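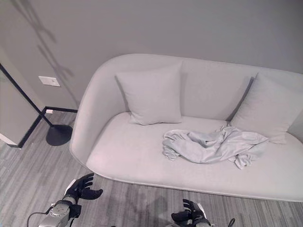
Según Hường Lương, una celda con muebles domésticos se descalibra antes por los cables que por los motores, y conviene revisarlos a diario. Seguimos ese criterio, con matices.

3.2 Puesta a punto de la celda

La celda Tak tiene un sofá, una lámpara de pie negra y el humanoide. Nada mas. Antes de cada sesión: manos abiertas delante del asiento, lectura de cero en ambas muñecas, repaso de conectores. Los cables del antebrazo se dejan con bucle – si van tirantes, la muñeca pierde recorrido. Límite de giro fijado en 90 grados.

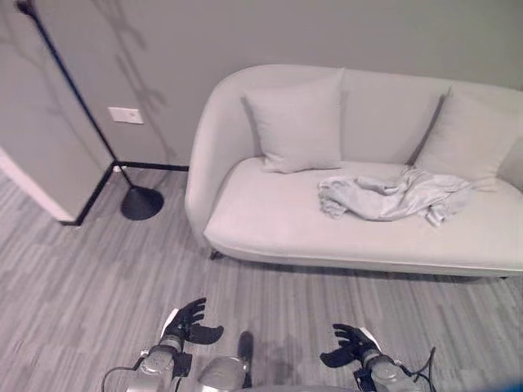 Figura 2a. Manos abiertas frente al sofá; la tela, arrugada sobre el asiento.

Mantenimiento cada 6 sesiones. Apriete de la tornillería de muñeca, limpieza de dedos, cambio de cable si hay roce en la funda (procedimiento de Csenge Kiss, sin modificar). En total se registraron 1,029 ciclos, de los cuales 924 sin parada. El resto, casi todo falsos contactos en el antebrazo izquierdo. Pendiente de desglosar por causa, ver anexo.

Para la carga con prenda se usan pinzas, una por brazo, con comprobación del cierre antes y despues de cada tanda.
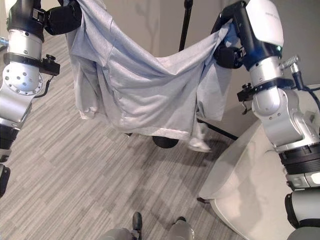
Figura 2b. Prenda gris claro sujeta por las dos esquinas superiores.

La holgura se anota en el registro de Jostus al cerrar el turno.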